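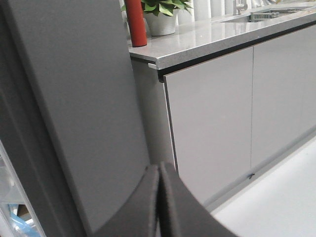

Wrist view, sink side, fingers together. Unmasked.

Ticket: Cross-view scoring flags good episodes in the fridge set
Project: Sarari
Component: Sander (view alignment and scoring)
Site: Bremitz kitchen
Priority: Medium
Status: Open, workaround in place
Opened: February

Summary

Sander scores how well the wrist view and the fixed view of an episode agree about where the room is. A low score flags the episode and keeps it out of the training split. On the fridge set, 291 of 683 episodes were flagged. The same settings on the earlier drawer set flagged very few, and the camera calibration passed its check before and after recording.

Flagged episodes are not obviously bad when played back. Joint readings are continuous, timestamps are in order and the two streams start together. The fault looks to be in the score.

Expected: flags on episodes with a real calibration or sync fault.
Observed: flags spread evenly over the whole set, with no link to time of recording.

Steps to reproduce

Load the fridge set with the default Sander profile.
Run the alignment stage only, no scoring.
Open the match overlay for any flagged episode and step to the point where the arm turns away from the fridge.
Look at the left half of the wrist view.

Log

Entry 1
Re-ran alignment with sync offsets forced to zero, then with offsets re-estimated per episode. Scores moved slightly in both directions. Flag count unchanged. Sync ruled out.

Entry 2
Re-ran with the calibration from the end of the session in place of the one from the start. No change in which episodes are flagged. Calibration ruled out for now.

Entry 3
Stepped through match overlays by hand. In the wrist view at the top of this ticket the grey housing panel fills most of the left half, and its right edge makes a long clean diagonal. The line finder likes it. It is also close in tone to the cabinet fronts, and Sander pairs it with one of the vertical edges on the cabinet unit as seen by the fixed camera. The pairing is wrong but stable, so the outlier step keeps it.

The default self-mask covers the two fingers and nothing else. It was drawn for the old mount, where the housing stayed out of view. The profile was never updated for the new one.

Entry 4
Drew a new self-mask covering fingers, panel and the darker strip down its left side, with a small margin. Usable area in the wrist view drops a lot. What is left on the sink side is still good for matching: worktop front edge, the near corner, the gap between the two doors, the sink. The red cylinder and the plant pot help as well, though both are at the top edge and go out of view with a small tilt.

Entry 5
Full re-run with the new mask, everything else at default. Flagged: 104. Of the original 291, 201 cleared. The remainder of the new total is 14 episodes which were fine under the old mask and are now flagged. Those 14 have too few matches left once the panel is masked out, and Sander treats too few matches as a failure. I think it should be a separate outcome. Raised with the Abou Jaoude group, who maintain the scoring stage. They agree in principle and want a test case.

Entry 6
Looked at the 90 that were flagged both times. Different cause. The bad matches are now in the fixed view, inside the fridge compartment. 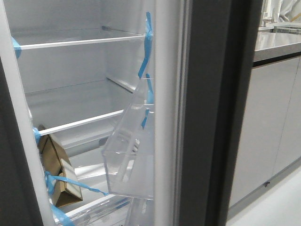 Fixed view, fridge open, shipping tape in place.

Two things going on.

a) Clear parts. The door bin and the crisper drawer are both transparent. Edges found on the bin are partly its own and partly whatever is behind it, and the two behave differently as the wrist camera moves. Depth is no use on either part. Sander has no notion of a clear surface and gives these edges full weight.

b) Tape. The blue tape gives the strongest corners anywhere in the compartment, well above the shelf rims. Fine while it stays put. In episodes where the task is tape removal, those corners travel with the tape, and the static-scene assumption fails for the features with the highest weight.

The old drawer set had neither, which fits with it scoring well.

Entry 7
Tried dropping all blue pixels from the fixed view. Crude, but it separates (a) from (b). Roughly half the 90 cleared. A side effect is that the upper shelf loses its left end and the match there gets loose, visible as a slow drift in the overlay. Not proposing this as a fix.

Entry 8
Tried down-weighting by motion. Any feature in the fixed view which shifts between the first and last second of an episode gets zero weight for the whole episode. This keeps the tape as a landmark where it is not touched and drops it where it is. Better than the colour filter on every episode I checked by hand, and no drift at the shelf. It does nothing for (a), as expected.

Entry 9, Tuesday
For the clear parts, tested a hand-drawn exclusion region over the bin and the drawer. Works for episodes with the door at the same angle. The bin moves in the view if the door does, so one region will not serve the whole set. Needs either a region tied to the door angle or a learned mask for transparent plastic. Left open.

Workaround

Use the mask file from entry 4 for anything recorded on the new mount.
Turn on motion weighting. It is off by default.
For episodes flagged with a low match count, check the overlay before discarding. Do not lower the global threshold – it lets through real sync faults, tested with injected offsets.

Effect on reported results

The agreement figure in the draft methods section was computed with the old mask. It should be withdrawn until the re-run is complete. The success rates are not affected; they come from the task labels and never pass through Sander. The training split is affected, as 201 usable episodes were left out of it.

Outstanding

Separate "too few matches" from "poor agreement" in the score output. Abou Jaoude side, waiting on test case from us.
Refuse to run when the mount version in the recording header and the mask version differ. Small change, patch under review.
Clear plastic handling. No owner.
Re-run of the drawer set with motion weighting on, to confirm it does no harm there. Queued for 18:30.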